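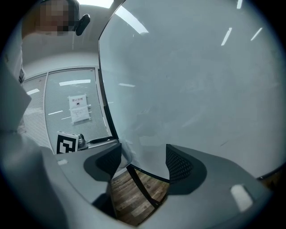

Call Sheets and Safety Briefings on Low-Budget Short Films

By Sofia Caldeira and Sem Visser
October
2 min read · 11 shares · 2 comments

1. Purpose

This report examines how safety information reaches the crew of a short film shot without a studio. The case is "Batau", an 18-minute drama directed by Tomás Mota and produced by Jistlow. Supervisor: Henrique Cunha.

2. Method

We collected the call sheet for each of the 11 shooting days and compared it with the assistant director's log. Crew members then filled in a short form on what they had been told before the first setup. Forms were anonymous. We did not attend the shoot.

3. Findings

Every call sheet listed the nearest hospital and an emergency number. Hazards specific to the day were listed less consistently. The two days with stunt work at the Esteves warehouse had a separate hazard line, but the night exterior with a moving vehicle did not. The log shows that a briefing was given that night at 9:40 p.m., after the lighting crew had started rigging.

Replica weapons appear in one scene. They were rented from Bulten and signed in and out by the property master, Brunello Sala. The sign-out sheet has no column for the person who inspected the item. Sala told us he checked each replica himself and showed it to the actors before rehearsal. The log records the rehearsal but not the check.

Late arrivals were the weakest point. Day players called after lunch missed the morning briefing, and the log mentions a repeat briefing only once.

4. Limits

The production had a budget of 400 euros per day for locations and transport, so the results should not be applied to larger shoots. The forms were completed after wrap and depend on memory.

5. Recommendations

Add a fixed hazard line to the call sheet template, including days with no known hazard. Add an inspection column to the property sign-out sheet. Log the time of every briefing and the departments present.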